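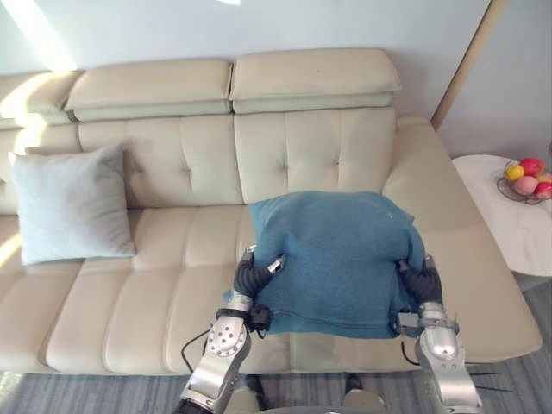

Both hands on the teal knit cloth, mid-fold, with the pillow looking on from the left.

Kandcombe: a two-armed sofa tidier, and the recordings that came out of it

README, last edited 2022-12-10

What this is

Kandcombe is a pair of robot arms on a homemade torso, built in the Sillov shared workshop and then moved to my living room, where it has been folding one piece of knitwear ever since. The repo holds the control code, the drawings for the torso, and 90 recordings of the machine folding, failing to fold, or thinking hard about folding. If you want a robot that does laundry, keep walking. If you want a lot of footage of a sofa, welcome.

What's in the repo

torso/ - drawings and cut lists. The shoulder plate is revision 17. Earlier revisions are in torso/old and should stay there.
hands/ - finger calibration, left and right kept apart. Please don't merge them again, Ruan.
control/ - the part that runs everything. Python, mostly. One shell script that Aicha Fawzy wrote at midnight and won't discuss.
recordings/ - head camera video, joint angles, finger motor current, one folder per run.
notes/ - our build log, unedited, including the argument about cable ties.

How a recording is laid out

Each folder has head.mp4, joints.csv, current.csv and label.txt. The label is one word: folded, bunched, dropped or stopped. "Folded" is generous. We agreed that a cloth counts as folded if a polite guest would say so. "Bunched" covers most of November.

Timestamps in joints.csv start at zero when the operator presses the pedal. Timestamps in current.csv start whenever the logger feels ready. Use control/align.py to line them up and check the result by eye, especially in the early folders.

How the fold works, on a good day

The hands take the cloth by its left and right edges. The right hand tucks inward while the left holds its side still. Then both let go, slowly, and back off. The letting go took longer to get right than everything before it. Wool fuzz likes ribbed fingers and the feeling is mutual.

All runs are teleoperated. The person with the pedal is Houda Nasr in the first half and me in the second, and you can tell who is driving from how hard the fingers squeeze. There's a script called replay.py that plays a recorded run back through the arms. It works if the cloth starts where it started last time, so put it back by hand and be fussy.

Running it

Power the arms before the hands. Wait for the hands to open and close once. Start control/main.py with the config for your setup; sillov.yaml is for the workshop bench and sofa.yaml is for seat height. Using the bench file on a sofa will drive both wrists into the cushion, and the cushion wins.

Keep a foot near the stop pedal and everything else out of reach of the arms.

Known problems

Wrist cables. They hang in loops, and a loop will find anything it can catch on. Nouhaila Radwan has drawn a cable guide, which is in torso/ waiting for someone to print it.

Sunlight. The living room gets plenty, and the camera exposure wanders when it lands on the seat. Runs made in the afternoon are better.

Run 2 has no joint data. It has very nice video.

The replay script drops the last line of joints.csv. Harmless so far.

Error 3084 from the left hand means the thumb has lost its zero. Turn the hand off, count to five, turn it on. We've read the code and we still don't know why counting to five matters, but four isn't enough.

What not to use it for

One cloth, one sofa, two drivers. A model trained on this will be an expert on my furniture. Loubna Kettani trained a small one anyway and tried it with a bath towel back at Sillov; her write-up is in notes/towel.txt and it's short.

Contributing

Send recordings if you have similar arms, with your own label.txt, and say what the cloth is made of. Code changes go to Ruan Oosthuizen first, who will ask for a test. For the torso, open an issue before you cut metal. New shoulder plate drawings start at revision 18 - nobody gets to reuse a number, me included.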